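1/ Droltex has announced another mini PC, the Gestdale, and the slides say it's 66 percent faster than last year's box. Faster at what? The footnote names one benchmark, run once, in Droltex's own lab.

2/ The case is the same size as before. The chip inside draws more power. I'd like to know where the heat goes, and the spec sheet has a fan icon where the noise figure should be. 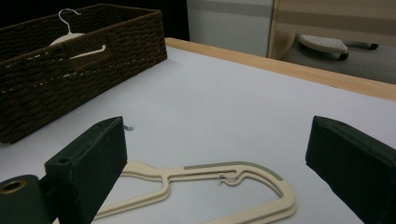 3/ Ports: 4 USB on the back, none on the front. So every thumb drive means turning the thing around on your desk. The old Tovar had two up front and cost less.

4/ The launch price is $89 more than the Tovar, and that's bare. No memory, no drive -- you buy those yourself. The "starting at" number in the headlines leaves that out.
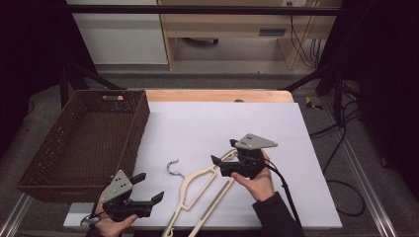
And the memory they tested with isn't cheap stuff either. Put slower sticks in and I doubt you'd see half of that gain in a game.

5/ Căpraru, the store taking preorders, says it ships in March. The Tovar was also supposed to ship in March. Mine came 9 weeks late with the wrong power plug.

6/ Maybe it's great. I'll wait for somebody to run it flat out for an hour with a meter on the wall -- no preorder from me before then.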